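Up at the bench by 8 and stayed there until the light outside was gone. Colleen Beaudoin had left me a note asking for the bagging results before she writes up the May section, so that was the day.

The question is still the same one. We train one policy on the fixed camera alone and one on the fixed camera plus the two wrist cameras, same demonstrations, same number of steps. Rurnura is the first, Ivus is the second. The task is produce out of the pink basket and into a clear bag, two arms, one mostly holding and the other mostly moving.

I ran 30 trials of each. Rurnura finished 2. Ivus finished more than half, which I did not expect, and I went back through the logs twice to be sure I hadn't swapped the folders. Before lunch I pulled views from the fixed camera and the wrists and pasted them in.

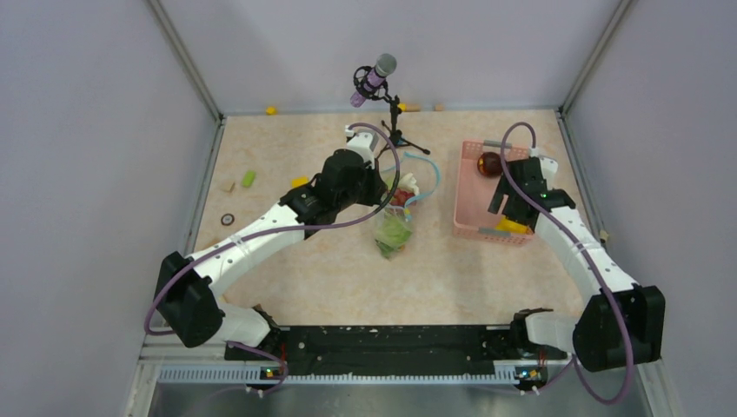
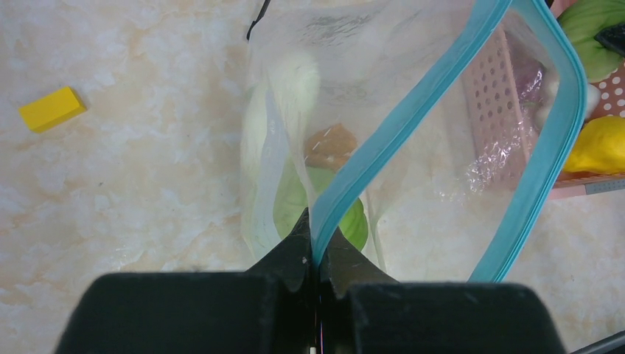

Fingers on the plastic, wrist view.

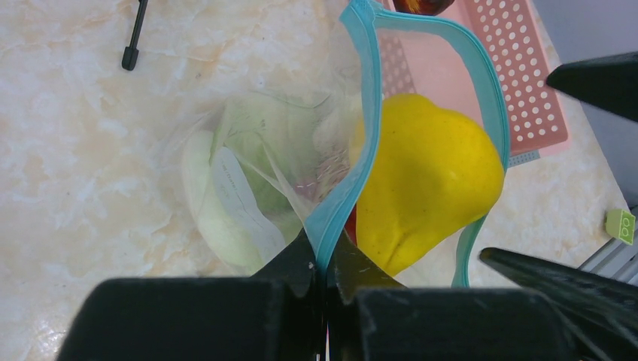
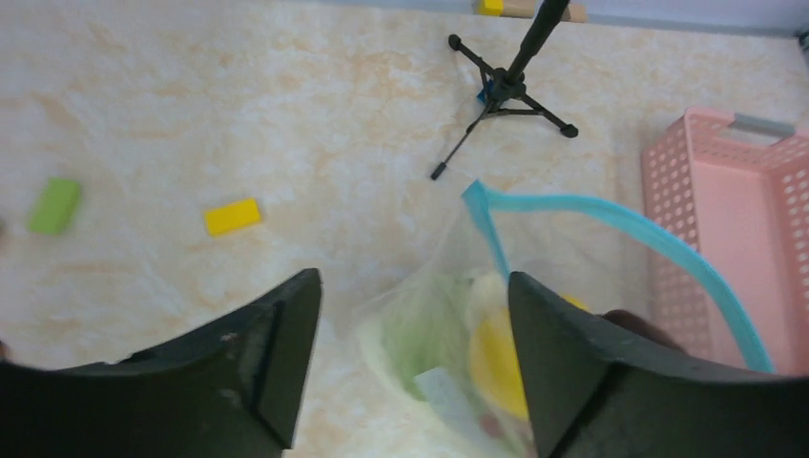

Most of the Rurnura failures come at the same point. The fingers close a little short of the rim or a little past it, and after that the arm carries on as if it had hold of something. Clear film is hard to place from a distance. Morin has been saying this since winter and wants depth added. I would sooner get the wrist result solid first.

Ivus fails differently. It gets the rim and then lets go too early when the second item goes in. I think the demonstrations are to blame. I recorded 69 of them and in the early ones I was impatient and opened the gripper before the item was all the way down. Tomorrow I will cut those and retrain overnight.

One thing I need to fix in the protocol. I scored a trial as a success if everything was in the bag at the time limit, even with the rim folded over. Colleen will ask about that. I should score the rim separately and redo the count from the recordings, for both policies.

Zondetti called at 4 about the replacement cable. Not shipped yet.

Left the training job queued and the arms powered down. Still have to write the trial sheet for tomorrow and copy the logs over to the other drive.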